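Songwriting and the Small Venue, session 8
Handout: the performer's biography, and how far to believe it
Tutor: Lurdes Seixas

Read before class: the three bios in the pack (Matilde Neves, Tiago Abreu, the Barros duo).

Most of you will be asked for a bio before you are asked for a recording. Venues print them without checking. So do festivals, and so, I'm afraid, do people who write about folk music for a living. Treat every bio as a sales document that happens to be in the third person.

1. The first instrument

Nearly all of them start with a child and a battered guitar. Neves has it from an uncle, Abreu from a skip. Both may be true. Neither tells a booker whether the act can hold a room for 40 minutes with the bar open. If you keep the childhood line, give it one sentence.

2. "Has shared a stage with"

This can mean a duet. It can also mean playing at noon on a day when someone well known played at ten at night. Abreu lists eleven names. I asked the organisers at Piltiscombe about two of them and got a long pause. Ask yourself what the named person would say if rung up.

3. Numbers

The Barros duo claim "308 gigs in a single year". Work out the driving. Neves says her first record, Pineck, "sold out", and it did: 900 copies, a good many of them given away at the door. Abreu's "audiences of up to 3,000" is the size of the field.

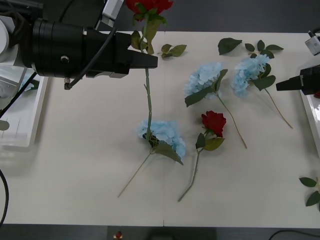 Artificial rose and pale blue hydrangea.

4. Borrowed praise

"Haunting", "timeless" and "a rare voice" turn up in all three bios with no source. A quotation without a name attached is the artist talking. Abílio Garcia, reviewing Dranance, wrote that the second half "drags badly but the opening song is haunting". You will find one word of that in the press pack.

5. What is left

Cross out everything in your own bio that you couldn't prove to a bored stranger. In last year's group the usual remainder was a name, a town and a list of songs. Inês Carrilho sent hers out like that and was booked for April. I don't claim the bio did it; she also had a very good demo.

For next time: bring your bio at 120 words, then again at 40. No adjectives in the short one. Swap with a neighbour and mark each claim P (proved), L (likely) or H (hopeful). We start at 6.30 with the Barros pack, so have it open.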